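3.2 Gathering the examples in working offices

We began this project the way most groups do, with one bench, one good lamp, and one very patient graduate student, and the policy we trained on those first recordings was a delight to watch so long as it stayed at that bench. Once we carried it down the hall it fell to pieces. We have told that story at enough dinners by now that we will keep it short, but it is the reason the rest of our examples were gathered out in ordinary workplaces, with people coming and going and the lights left however the tenants liked them.

The recordings used in this paper come from 15 office floors in Menditz and the two towns next to it. Each floor was visited by a pair of collectors carrying the Blomqvist hand-held gripper, which has the same jaw and the same wide-angle camera as the one mounted on our arm. A collector picks up the tool, walks to a starting spot, does the task once by squeezing the handle, and walks away again. We kept 658 demonstrations after cleaning. The tasks themselves were humble ones (moving a cup to a tray, closing a drawer, setting a folder upright), and we chose them with the office staff over a good deal of coffee, asking which small chores they would be happiest to hand over.

We asked collectors to leave the recorder running between tasks, and we are very glad we did. Those in-between stretches, with the jaw in view and nothing in its grasp, taught the model a surprising amount about what it looks like to be near a table but not yet working at it. In our early bench data there was almost none of this, and the arm would close its fingers on thin air the moment it was switched on. Figure 2 is taken from one of these stretches, on a floor that opens onto a lower level beyond a black railing, and it gives a fair idea of how much of a building the lens takes in at once. Ceiling lights, pendant lamps, glass partitions and people at several distances all end up in the same view as the black V-shaped jaw and the round wooden table behind it. 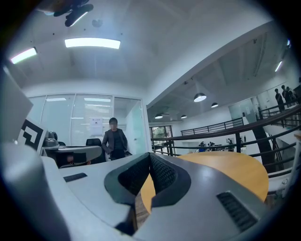

Figure 2. View from the hand-held gripper on an office floor. Faces are blurred in all recordings before they are stored.

Nandini Chettiar, reading an early draft of this section, asked whether we were not simply teaching the model to recognize buildings. She pointed out that with so much background in every recording, a network could learn to guess the task from the room and never look at the fingers, and that our test numbers would look lovely right up until the day we tried a new floor. She suggested we hold out whole floors instead of single recordings.

It was a very fair worry, and we are grateful for it, even though it cost us most of June. We went back and split the data again by floor, with 6 floors kept entirely for testing and the others for training. We also asked collectors to perform every task on every floor wherever the furniture allowed, so that the room alone would say as little as possible about what was coming next. On two floors there was no drawer we were permitted to touch, and we have marked those gaps in the released files so that anyone using them can plan around it.

A word about marker boards and lighting, as several people have written to us about both. Where we could, we set a printed black-and-white marker near the work area and used it to tie the path of the tool to the room. Collectors were told not to worry if the marker slid to the side of the view or turned partly away during a recording, provided they came back to it before finishing. As for lighting, we changed nothing. Lamps stayed on if they were on, and blinds stayed where the staff had left them.

Each visit ended with a short review, in which the pair looked through their recordings on a laptop and threw out those with a dropped object or a covered lens. We had hoped to do this step by software alone, using the Ralport filter, and it does catch the covered lenses nicely. It also threw away a number of slow, careful demonstrations that were among the best we had, so for now the filter makes suggestions and the collectors have the final say. The written guide we gave them, with all its crossings-out, is included with the data, and we would be happy to hear from other groups who try it in their own buildings.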